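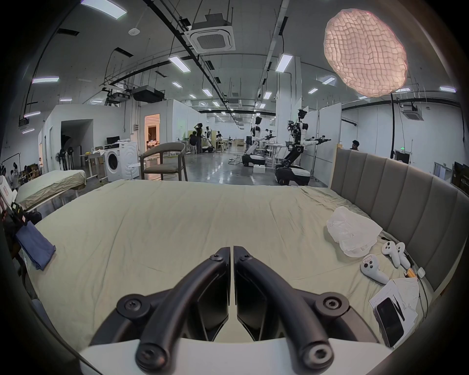
Guest Rooms Open Again at Storkmont House

October is our favorite month for visitors, and this year we have more beds to offer than ever! The guest rooms on the upper floor of Storkmont House are open for bookings again, and the calendar is filling up fast (the Sampaio choir weekend took most of the first half of the month before we even had the page up).

If you haven't stayed with us before, the idea is simple. Members of the walking club can put up family and friends for $40 a night, breakfast included, and non-members pay $80. You can book up to 2 nights at a time. If the room is still free after that, ask at the desk and we'll happily add more.

Breakfast has been the big talking point lately. The new oven is in, and the smell of bread on the stairs at seven in the morning is worth getting up for. We've gone back to the oat loaf from the old recipe book, plus the plum jam that sold out at the summer fair – there are still jars in the pantry, so please eat it! Let the kitchen know the evening before if you need anything gluten-free or dairy-free.

The walks are looking wonderful too. The Dirneo loop is dry underfoot again now that the boardwalk has been fixed, and the maples along the top stretch have turned a red you have to see for yourself. Allow 2 hours if you stop at the overlook, and longer if you bring a flask and sit down, as most of us do. The lower path by the creek is still closed past the second gate. Please go back the way you came and leave the fence alone, however easy it looks to climb.

For rainy afternoons, the reading room has a fresh shelf of field guides, including a lovely one on mosses that has hardly been back on the shelf since it arrived. The Clurora film night is on as well, starting at 7:30 p.m. in the long room. Bring a cushion, those chairs haven't gotten any softer.

A few house notes for guests: check-in is from 3 p.m., check-out is by 11 a.m., and muddy boots go on the rack in the porch. Spare blankets are in the hall closet, so help yourself. To book, call the front desk or fill in the card on the notice board by the mailboxes.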